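Wrist calibration drifting in the sim cell, worth redoing the mount?

gantry_goat
Thursday, May 19, 2022
Plitine's setup notes say to re-zero the wrist every 40 cycles. I don't buy it. We run the tray pick in simulation before touching the real arm, and the offset looks the same at cycle 10 as it does at 1,974. If the wrist were drifting, it would grow. My money is on the pedestal transform. Current layout:
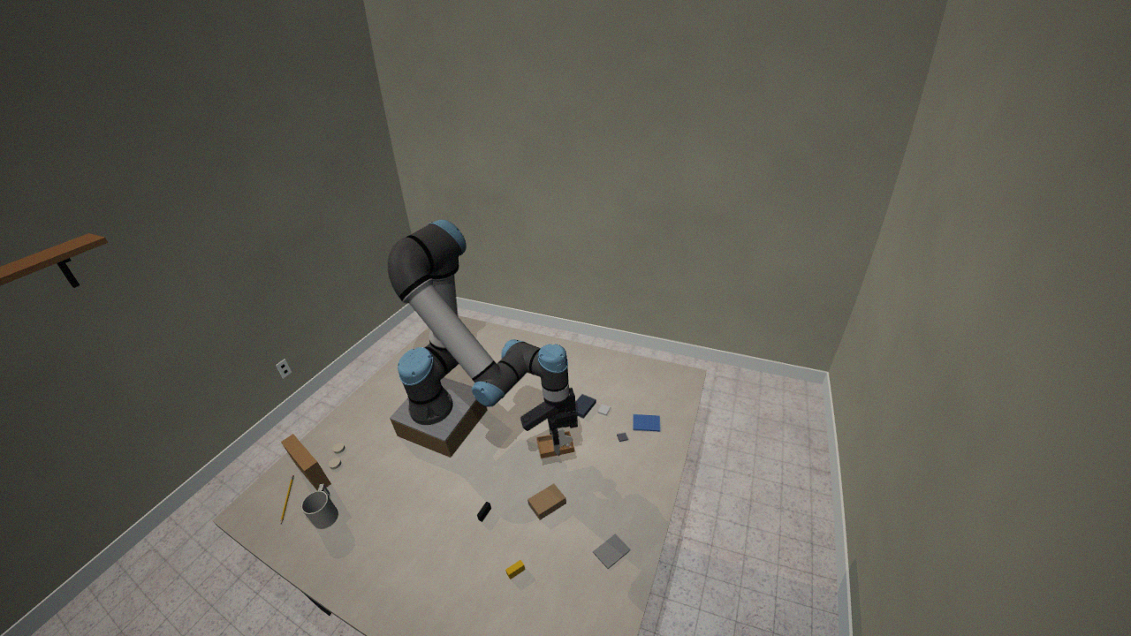 Sim cell, gripper down at the tray, pedestal at an angle on the mat.

torque_monger
Why is the pedestal at an angle at all? Square it to the mat and half your frame math goes away.

gantry_goat
Because the real one is bolted that way. Squaring it in sim fixes nothing on the floor.

lowbatt9
Constant offset is a tool point error nine times out of ten. Did you measure to the fingertips or copy the number off the Colar sheet? Ours was wrong from December on.

gantry_goat
Copied it. But a bad tool point should swing when the wrist turns, and mine doesn't.

lowbatt9
Are you turning the wrist between picks? Sounds like you approach the tray the same way every time.

torque_monger
Still say it's the base. Touch off three mat corners and compare.

gantry_goat
Fine, I'll do both. Not re-zeroing every 40 cycles though.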